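Judite Abreu
Thread: sorting out the small-cloths basket, finally. Posting it as I go so I stick to it. 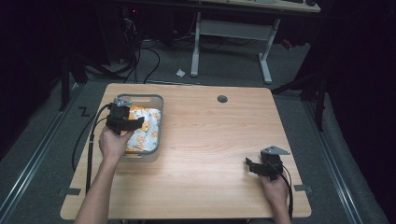 1/
The problem. We keep one basket for every small cloth in the place: dish towels, napkins, the odd pillowcase, rags. It gets filled, carried to a table, and then it sits. People take from the top and the bottom stays balled up for weeks. I started on it Wednesday after lunch.

2/
First job was getting everything out of the basket before folding anything. I used to pull one piece, fold it, put it back on top of the rest. That way you never find out what is at the bottom. Empty it all the way, then start.

3/
The fruit print is the one I get asked about. White with orange and yellow. It came from Soravel, a small shop near my old apartment that sold ends of fabric rolls. I don't think they had more of it even then, so please don't go looking on my account.

4/
It creases badly. If it spends a night bunched in a basket it looks like paper somebody threw away. Shaking it out helps a little. Smoothing it with the side of your hand on a hard table helps more. I don't iron these and I'm not going to start.

5/
How I fold a cloth for a basket:
Lay it flat, print side down.
Bring the long sides together.
Fold in thirds from one short end.
Press down on it, then stand it on its folded edge.
If it falls over, the folds are too loose. Do it again.

6/
Standing them up is the whole system. I resisted it for years – it seemed fussy – but you can see every piece from above and take one without wrecking the others. Stacks only work if everybody takes from the top, and in my experience they don't.

7/
About the basket. Gray plastic, a bit see-through, rounded rim. I prefer that to wicker for this. Wicker catches on loose threads, and I lost a good napkin that way. The plastic wipes clean with a damp sponge.

8/
Somebody always asks where to buy one. I can't help much. I had a deeper one from Ikberg before and gave it away, too deep for cloths. Measure your shelf first. I have bought the wrong height 2 times and both are now in the garage holding extension cords.

9/
Folding height matters more than people think. A low table is fine for five minutes and then your back tells you about it. Stand so your elbows bend a little when your palms are flat on the top. If the table is too low, sit down.

10/
Pale wood is good for this kind of work. You can see lint and stray threads right away, and a stain on a white cloth shows up before you fold it in and forget it. My dark kitchen table hides everything until the cloth is already in use.

11/
Stains. Anything with a mark goes in a separate pile and does not go back in the basket. No "it's only a small one." I soak those overnight in cold water with a little dish soap. If the mark is still there after 2 washes, the cloth becomes a rag.

12/
Rags get a corner snipped off. My aunt did this and I have never found a better way to tell them apart. A missing corner means it can go on the floor, the bike, the grill, whatever. A whole corner means hands and dishes only.

13/
Drokmont in the replies yesterday said to roll instead of fold. I tried it on a few. Rolls look nice on the first day, then someone pulls one from the middle and the rest come undone. Good for a suitcase. Not for a basket more than one person uses.

14/
Uchida asked if I sort by color. No. I sort by what the thing is for. Dish towels at the front, napkins behind them, everything else at the back. Color sorting lasts until the next wash and then you have to do it over.

15/
Carpet is a nuisance under a folding table, by the way. Every thread that lands on it stays. I run the vacuum afterward and go around the table legs by hand. Add a few minutes for that when you plan the job.

16/
How often. I'm going to try every 2 weeks and see. Every week was too much last time and I quit by June. A smaller basket would force me to do it sooner, so that may be the next change.

17/
One rule for the household, written on a card and taped inside the cupboard door: clean cloths don't go in the basket unless they are folded. If you don't have time to fold, leave them in the dryer. I would sooner find them there.

18/
Next is the drawer with the tablecloths. There are 5 of them and we own one table. If anyone has a good method for folding a round one, reply here – I have never gotten it to lie flat.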